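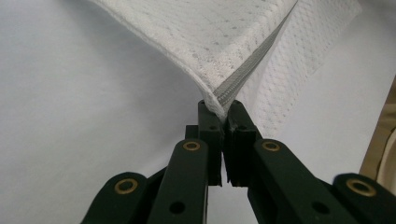
白のメッシュ生地、細かい穴の編み目

会報ひとこと欄 Todarの課税台帳、読み始めました

2023年4月21日記。締切ぎりぎりなので走り書きで失礼。

前号で予告したTodar村の課税台帳、ようやく複写が届きました。表紙なし、虫食い多数。でも中身はかなり読めます。鉱山が閉じたあとの台帳で、Benbyの町に人が流れる直前のもの。ここが今まで抜けていた時期なので、正直うれしい。

まず人口。台帳の末尾に書記の手で合計が入っていて、1,569人。鉱山の最盛期にはもっといたはずですが、その頃の数字は町史にも載っておらず、比べようがない。町史の該当ページは「住民多数」で済ませてあります。多数って。

内訳もあり。農業と書かれた者が800人、これが一番多い。鉱夫はもうほとんど出てきません。代わりに目立つのが「荷運び」「渡し守」「洗濯」。洗濯業は川沿いに固まっていて、住所の欄がみんな「橋下」。橋の名前は書いてない。書いてくれれば助かったのに。

気になるのがNikzad商会。鉱山道具の店とばかり思っていましたが、台帳では「種子および家畜」。閉山で商売替えしたのか、もともと両方やっていたのか、わかりません。納税額は村で一番上。地所も川の両側に持っていて、小作の名前がずらずらと続きます。このあたり字が細かくて目がつらい。

それからDoltance街道の通行料の控えが台帳の裏に綴じ込んでありました。牛の群れは一度に最大500頭まで、超えたら翌日に回すこと、とある。翌日まで牛をどこに置いたんでしょうね。囲い場の跡らしきものは地図にはない。古い地籍図をお持ちの方、ぜひ見せてくださいい。

訂正ひとつ。前号の年表で「Todar駅開業」としたのは「Todar停車場用地の取得」の誤りでした。駅ができたのはずっとあと。ご指摘くださった方々、ありがとうございます。

読めない字が山ほどあるので、6月に読み合わせの会をやります。場所はBenby公民館の二階、いつもの部屋。くずし字が苦手でも大丈夫、書記の癖に慣れれば読めてきます。拡大鏡があれば持参で。複写代として1,000円いただきます、お釣りのないようお願いします。

次号は小作人の名簿の続きと、できれば洗濯業のこと。橋の場所がわかればの話でですが。

(編集係)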